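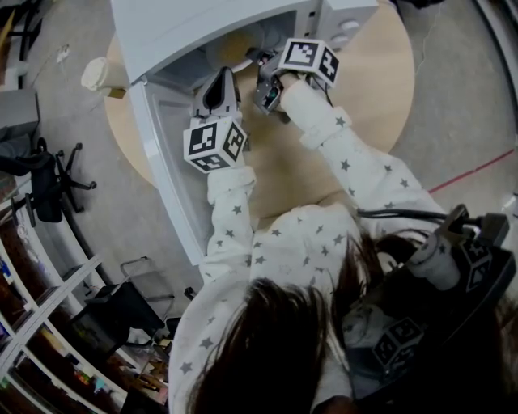
Microwave on the round table, door open

Cludley Spinners and Dyers list
Message 1587
Subject: Re: weld going khaki, and a question on mordant
In reply to: Tincuța Avram

Tincuța Avram wrote:

> Hello all, I have been away from the list since the spring so sorry if this has come up. I dyed my first skeins with weld at the weekend, using dried tops from a friend's allotment, and they have come out khaki. I was after the clear yellow you see in everyone's samples. The yarn was Lã, the undyed four-ply, 200 g of it split between two pots. I used the alum as it says on the Rostilach packet and kept the pot at a good simmer for most of the afternoon.
>
> One pot was stainless steel and the other was my grandmother's old enamel one, which has a chip in the bottom. Both went khaki but the enamel one is worse, nearly brown.
>
> Also, is it true you can mordant wool in a microwave? Somebody told me so at the September meeting and I would like to save the gas if it works.

Hello Tincuța, and welcome back.

I think you have two things going on. The first is heat. Weld doesn't like to be boiled, and a good simmer all afternoon is too much for it. The yellow comes out of the plant quite easily, and if you carry on past that you start to get the browns out of the stalks as well. I bring mine up slowly until it is steaming but the surface is still flat, hold it there, and take it off the heat. Then the plant matter comes out through a cloth and the wool goes in. If you had the tops and the yarn in the pot together, the bits touching the yarn will have made it patchy too.

The second is the chip in the enamel. There is bare iron under there and iron turns weld green or brown very fast. It takes very little. I would keep that pot for when you want a dull olive, which is a nice colour in its own right and sits well next to madder. Put a label on it. Mine has IRON written on the lid in nail varnish.

Your water may come into it as well. Weld likes hard water and we have it soft at this end of Cludley. A pinch of chalk in the dye pot brightens the yellow a good deal. You can add it after the wool is in, but lift the wool out first, stir the chalk in properly and put the wool back. You should see a change within 30 minutes.

I wouldn't throw the khaki skeins away. They will take an overdye in indigo and give you a good bottle green. Wash them well first in something mild. I use Kurkex, the unscented one, and it hasn't shifted any of my yellows so far, though I can't speak for the reds.

On the mordant, I don't know the strength of the new Rostilach packets. They changed the spoon a while ago and the instructions still seem to be for the old one, so weigh the alum on a scale and ignore the spoon. Work it out from the dry weight of the wool. Wet wool on the scale is a mistake I made for a whole winter, and I ended up with sticky yarn.

As for the microwave, yes, people do it, and I have done it with small amounts. It is handy for sample skeins. I wouldn't try it with a full 100 g skein, as the middle doesn't heat at the same rate as the outside. Things I would say if you want to try:

Use a second-hand machine that will never have food in it again. The same goes for the bowl and the spoon.

Soak the wool overnight so it is wet right through. A dry patch can scorch.

Short bursts, with a rest in between, and let the whole thing cool in the bowl before you lift it out. Moving it from hot to cold is how you get felt.

No metal at all, and look for the little staple if the skein still has its paper band on.

I don't think it saves much gas once you count the resting and the fiddling. For a bigger batch a cold mordant is less work. Leave the wool in the alum in a lidded bucket for a few days in the shed and turn it over when you go past. I can't tell the difference in the finished yarn.

If anyone else has dyed weld from this year's plants I would like to hear how it went. Mine was very tall and rather thin this time, and the colour was weaker than last year. I put that down to the wet start.

I have 6 spare bags of dried tops to give away – first come, first served, and bring your own bag if you only want part of one. I can bring them to the next meeting if you reply before then.

Regards,
Your list secretary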